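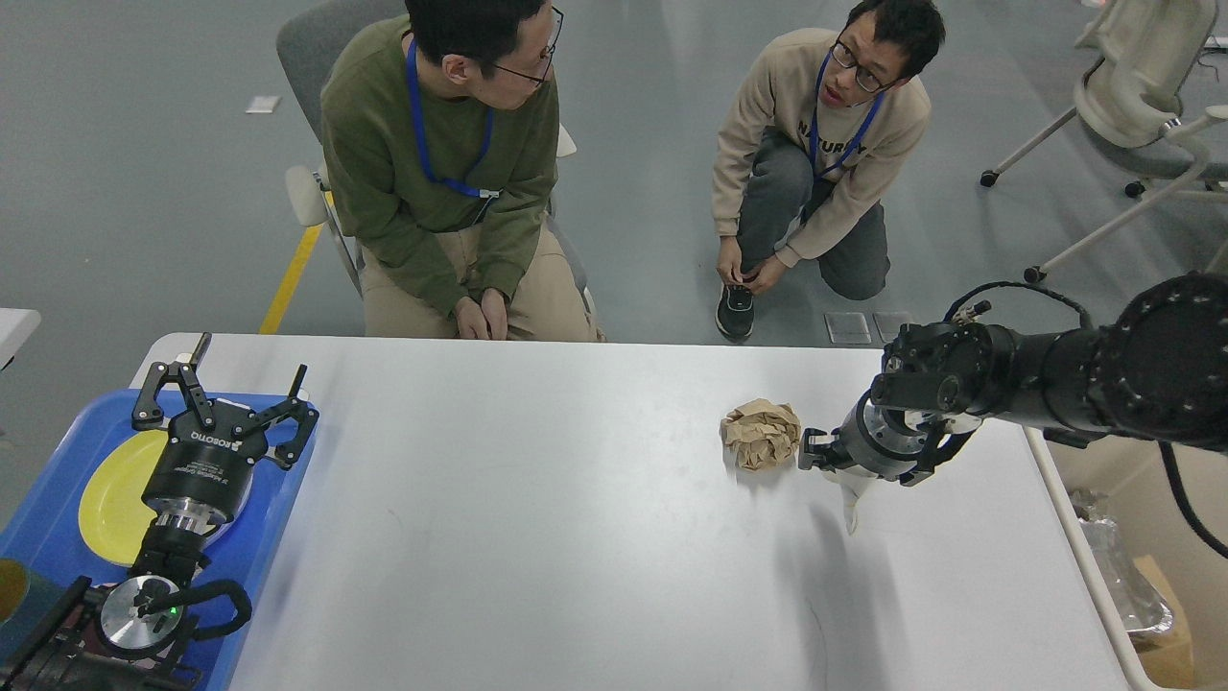
Both arms at the big table in the Brorell shop.

About Brorell

Hi, I'm Rostyslav Vakulenko, and I started Brorell in my garage with one secondhand arm, a laptop with a bad hinge and a very patient landlord. We're a shared workshop for people who want to build robots and don't have the room (or the extension cords) to do it at home. You bring the idea, we've got the benches, the power and a wall of bolts sorted by size, mostly.

The project that takes up most of our floor is called Tralon. It's a two-arm table setup, and we want it to handle the kind of stuff you'd find on any kitchen table after lunch. Plates, trays, balled-up paper, all of it. The left arm has a three-finger Robotiq gripper and the right one has a different gripper with short fingers, and yes, we argue all the time over which one is better! I like the three-finger one for plates. Crumpled brown paper is a whole other problem, it never has the same shape twice, and I could talk about it for an hour if you let me.

We moved out of the garage and opened the doors here on Feb 7, 2018, with 700 square feet and a heater that worked when it felt like it. The first table was an old door on sawhorses. It wobbled every time an arm stopped fast, so we spent most of that April bolting and shimming and swearing at it, and then gave up and got a proper one.

These days we have 30 members. Some come in every night, some show up twice a year with a box of motors and a big plan, and both are fine by me. A few are building at home and just use our saw and the printer. One of the home builds, Didenko, is a little rolling arm that lives in a member's laundry room, and it comes in for repairs more than its owner would like to admit.

Hemitz is our beginner night. You sit at the table, we show you where the stop button is, and then you move an arm by hand and teach it a few spots. You don't have to know any code. It costs $129 for the full course, and you get to keep your notebook and the little gripper you put together.

Regular membership is $300 a season, and that gets you a shelf, a key and your turn at the arms (sign up on the sheet by the door, please, in pen). Closed-toe shoes, hair tied back, and ask before you unplug anything with tape on it.

Want to see the place? Drop me a line through the contact page and I'll put some coffee on.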